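Textile Testing for Product Design
Unit 5: Abrasion, pilling and seam strength
Course tutor: Begoña Garrido

5.1 Scope of the unit

Unit 4 dealt with tensile and tear strength in new cloth. In this unit we look at how cloth and seams change in use, and at how far a laboratory test can stand in for that use. The methods apply to woven and knitted fabrics for bags, covers and light upholstery. Coated fabrics are left to Unit 7.

Bring your calculation sheets from the February practical. The mass loss figures will be used again in 5.4.

5.2 Abrasion

Abrasion is the removal of fibre from a surface by rubbing. It takes three forms. Flat abrasion acts on a surface lying against another surface. Edge abrasion acts where cloth is folded, for instance at a cuff or a piped seam. Flex abrasion acts where cloth is bent repeatedly while under tension. A fabric may do well in one and badly in another, so a single figure quoted without its test type tells you very little.

In the flat test, a round specimen is rubbed against a standard wool cloth under a fixed load. The path of the rubbing is a figure that changes direction continuously, so that warp and weft are worn equally. The machine is stopped at set intervals and the specimen is examined. For the course work we use an interval of 1000 rubs. The end point for a woven fabric is reached when 2 separate threads are broken. For a knitted fabric it is the first broken thread that leaves a hole.

Results are given as the last interval passed, not the interval at which failure was seen. Students lose marks on this every year.

5.3 Pilling

A pill is a small ball of tangled fibre held to the surface by one or more anchor fibres. Pilling has four stages: fuzz forms, the fuzz tangles, the pill grows, and the pill wears off. In wool the anchor fibres are weak and the last stage comes quickly. In polyester they are strong and the pills stay. This is why blending a strong fibre into a soft yarn can make the appearance worse while making the cloth last longer.

Grading is done by eye under a fixed light, against reference photographs, on a scale from 5 (no change) to 1 (severe). Half grades are allowed. Two observers grade separately and the mean is reported.
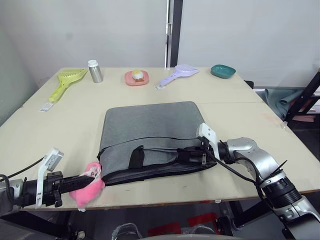 Seam strength is measured by pulling a sewn specimen at right angles to the stitch line until something gives. Record the force and also the type of failure – thread break, fabric tear, or slippage of the yarns through the stitches. Slippage is common in loosely woven cloth and is often mistaken for thread failure. Where a product joins several materials, each join must be sampled. The grey laptop bag is a useful case for planning: the zip runs in a darker band along the lower front, and there is a short handle loop near the middle of the front panel, so the sampling plan should treat the zip tape, the band and the handle attachment separately. Specimens for the handle attachment are cut large enough to be held in the jaws without gripping the stitching itself.

5.4 Worked example

Two trial fabrics, Iltolura and Heltska, were made to the same weight with different yarn twist. Iltolura failed a seam slippage test at 800 newtons. Heltska reached 74 per cent of that value, which is 592 newtons. Both failed by slippage. The stitch density and thread were the same, so the difference is put down to the cloth.

Points to note in your write-up:
State the direction of the seam relative to the warp.
Give the number of specimens and discard jaw breaks.
Do not average results from different failure types.

5.5 Exercise for next session

Take any sewn article you own. List its seams, mark the direction of the main load on each, and say which kind of abrasion each is exposed to. One side of paper. Then read the Cabello notes on thread size, sections 2 and 3, and bring a calculator.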